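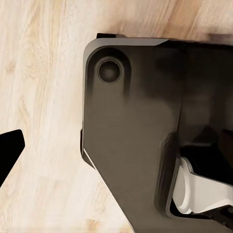
Figure 1. Surface en bois clair, veinage ondulé et traces plus brunes.

Rapport de projet — Réduire les déchets d'une buvette associative
Module Gestion et environnement, semestre 2

1. Contexte

La salle Aguirre accueille les séances du ciné-club Polline, qui projette un film par semaine pendant l'année universitaire. La buvette ouvre avant la séance et vend des boissons, des gâteaux et du popcorn. Jusqu'à présent, tout était servi dans de la vaisselle jetable, et le tri se limitait à un bac pour le verre placé près de l'entrée.

Notre groupe devait répondre à une question simple : que peut-on changer sans augmenter les prix ni allonger l'attente au comptoir ? Le travail a commencé en octobre et les pesées ont été faites en mars.

2. Méthode

Nous avons pesé les sacs à la fin de 4 séances, avec une balance de cuisine prêtée par le département. Les déchets étaient répartis en trois catégories : gobelets et contenants, restes alimentaires, divers. Les bouteilles en verre n'ont pas été comptées. Un questionnaire papier a aussi été distribué à la sortie, et nous avons reçu 200 réponses exploitables.

Pour les tarifs de location de gobelets réutilisables, nous avons demandé un devis à deux fournisseurs, Pruten et Wudum. Le second n'incluait pas le lavage, ce qui rend la comparaison incomplète.

3. Résultats

Les gobelets et contenants forment la plus grande part du volume, mais pas du poids. En poids, ce sont les restes alimentaires qui arrivent en tête, surtout les fins de portions laissées sous les sièges. Une séance produit environ 320 litres de déchets avant tassement, sacs à moitié vides compris.

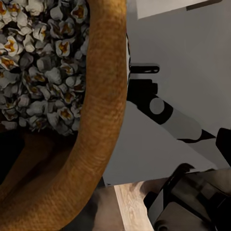 Figure 2. Popcorn dans un contenant à bord arrondi brun orangé.

Dans le questionnaire, la majorité des spectateurs accepte une consigne si elle est rendue le soir même. Plusieurs réponses demandent une petite portion, qui n'existe pas à la carte. Les avis sont plus partagés sur l'idée d'apporter son propre récipient — la question de l'hygiène revient souvent.

4. Propositions

Nous proposons une consigne de 1 euro sur les gobelets, une petite portion de popcorn et un bac à compost derrière le comptoir. Le retour des gobelets prendrait 5 minutes de plus à la fermeture, selon l'essai fait lors de la dernière séance.

5. Limites

Les pesées portent sur une seule saison et sur des films à forte affluence. Le coût de l'eau pour le lavage n'a pas été chiffré, faute de compteur séparé dans la salle. Le devis de Pruten est valable jusqu'à la fin du semestre et figure en annexe avec le questionnaire.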